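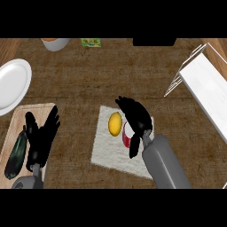
Who decides which kitchen tasks are handed to the robot arms?

The decision rests with the kitchen team at each site, working with the shift lead and the automation coordinator. Vendors may advise, but a task moves to the arms only after the people who now do it have reviewed the plan and signed the task sheet.

This page explains how to move a handling task from staff to a two-arm workstation in a Trilance staff kitchen. It applies to the sites at Cestley and Tramenthorpe. The Alvarado site follows the same steps but uses its own task sheet.

Before you start

Read the current task sheet for the station. Confirm that at least two members of the shift have completed the operator course, and that the stop button can be reached from both sides of the table. Do not begin during meal service. The hours between 2 p.m. and 4 p.m. are reserved for this work at both sites.

Step 1. Write down the task as it is done now

Ask the staff who do the task to describe it in their own words. Include the small decisions, such as setting aside a bruised lemon or a dented can. These decisions are often missing from the written procedure, and they usually remain with staff after the change.

Step 2. Divide the task

Mark each action as "arm," "staff," or "shared." Picking up and placing whole produce, cans, and packets may be marked "arm." Cutting, tasting, allergen checks, and anything involving hot liquid must be marked "staff." A shared action needs a clear handover point on the table, and no person may reach past that point while the arms are powered.

Step 3. Rehearse in simulation

Load the table layout into the simulator and run the task before any trial on the floor. The layout should match the real station, including boards, bowls, racks, and mats. At Cestley, the first produce-sorting task was run 1592 times in simulation, and 337 of those runs were stopped for review. Most of the stops led to a change in where items were placed, and a few led to a change in the task itself.

Staff who will work at the station should attend at least one review session. This time is paid and is scheduled within the shift.

Step 4. Run a supervised trial

Keep the arms at reduced speed. One trained operator watches the table and a second keeps the log. Record every stop, dropped item, and manual correction. A trial is complete after 73 consecutive cycles without a manual correction.

Step 5. Update job duties

Meet with the shift before the task goes live. Explain which duties will end, which will stay, and which are new. New duties commonly include resetting the table, cleaning the hands and grippers, and reading the stop log. Revised duties must be given in writing, and no employee's hours may be reduced during the first review period.

Step 6. Review

The first review takes place after roughly 3000 live cycles. Compare the log with the notes from Step 1. Ask staff whether the pace of the station has changed, and whether they are waiting on the arms or being hurried by them. If either is reported, return the task to reduced speed and repeat Step 4.

Completed task sheets are kept in the station binder. A copy goes to the automation coordinator by the end of the shift.

Trilance Workplace Services | Contact the automation coordinator at your site | © Trilance. All rights reserved. | Back to top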